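Subject: Re: Moving 17 years of patterns into the spare room (and what to do about mildew smell?)
List: Arkedstead Home Sewing and Quilting List
Date: August 3, 2026

Hello everybody,

I have been meaning to answer this one since it came through, and then we had company, and then the dishwasher quit, so please forgive the delay. I'm copying the part I want to talk about and leaving off the rest, as we've been asked to trim our replies.

> I have inherited my aunt's sewing patterns on top of my own
> and they are coming out of a basement. Most are in their
> envelopes, some have been refolded so badly that the envelope
> has split. A fair number smell musty. I would like to keep
> them in the spare bedroom, which has one closet and a bed that
> takes up nearly everything else. Do I file by company number,
> by size, or by type of garment? And is there any hope for the
> musty ones, or should they go straight in the trash?

First of all, I am sorry about your aunt. Sorting through a sewing person's things is slow work, and you keep stopping to read the little notes in the margins. My mother wrote on hers in red pencil ("too tight in arm, add 1/2 inch") and I still can't bring myself to use the copies without her writing on them, even where the tissue is in better shape.

Now, the smell. Please don't throw them out yet! Musty and moldy are two separate troubles. If you see fuzzy or speckled spots on the tissue, then yes, bag it and let it go, and wear a mask while you do it. If it only smells like a basement, you have a good chance. I take the tissue out of the envelope, open it up, and lay it loosely over a drying rack in a dry room with a fan going low, not pointed straight at it. The instruction sheets go on the rack too. The envelopes hold the smell the longest, being thicker, so stand them up open like little tents. Leave everything for a few days before you decide.

For stubborn ones I use an old cooler with a lid. Baking soda goes in an open dish at the bottom, a cake rack over that, the patterns on the rack, and the lid shut for two weeks. Change the baking soda halfway. Some people on here swear by dryer sheets, and I did try that once, but then I had patterns that smelled like a basement and also like dryer sheets.

As for the split envelopes, I gave up trying to get the tissue back inside years ago. It was never going to happen. I cut the envelope along the side and bottom, flatten it out, and slip it into a big zip bag so the picture faces front, with the tissue and instructions behind it. Press the tissue first with a dry iron on the lowest setting, no steam, and fold it bigger than it came. It will lie much flatter and you won't be fighting it the next time you want a sleeve. The bags I like are the Leseneo ones in the 9 by 12, mostly out of habit, and any bag that closes well will do you fine.

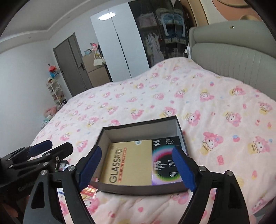 Should printed PDF patterns be kept in with the envelope ones? I keep mine apart, rolled in a tall bin with a paper tag on each, because the taped sheets crack at the folds if you press them flat.

Filing is where we will all give you a different answer, and you should feel free to ignore every one of us. I started out by company number, since that's how the drawers at the fabric store did it and it seemed like the grown-up way. The trouble was that I never once went looking for a pattern by its number. I went looking for "that nightgown with the yoke." So now everything is by garment: tops, skirts, dresses, pants, sleepwear, children, costumes, and then a section called Other, with aprons and stuffed animals and a tote bag I have never made. Inside each section the newest go in front. I don't sort by size at all. I write the size on the bag in marker, top right corner, big enough to read without my glasses.

What helped me most was keeping a list. I have 264 patterns now, down from a good deal more, and before I had the list I bought the same wrap skirt twice. Mine is only a spreadsheet with the company, number, garment, size and whether it has been cut. I did the typing over the month of April while it rained, a section at a time with the radio on, and it wasn't half as bad as I'd feared. I print it and keep a copy in my purse for the Dwivedi remnant sale, where there is always a pattern bin by the register and I am weak.

With a closet and not much floor, I would look up before I looked down. One deep shelf above the rod will hold a row of bins if you keep them light enough to lift. I had mine too full at first and could hardly get them down over my head, so please learn from that. Under the bed is all right for the things you don't reach for often, but do put a lid on anything that lives down there, and check it at the change of season.

If you come across any Cilla patterns in your aunt's boxes, especially the children's coats from before 2000, would you let me know? I lost the collar piece out of mine in a move and have been guessing at it ever since. A tracing would be plenty and I'd gladly pay the postage. I have 2 extra copies of their smocked apron I could send your way, one of them uncut.

And do tell us how the cooler works out if you try it. I have a box of my own from the garage that I've been putting off, and hearing about yours might get me moving.

Warm wishes from a very humid sewing room,
Your list friend with the red pencil patterns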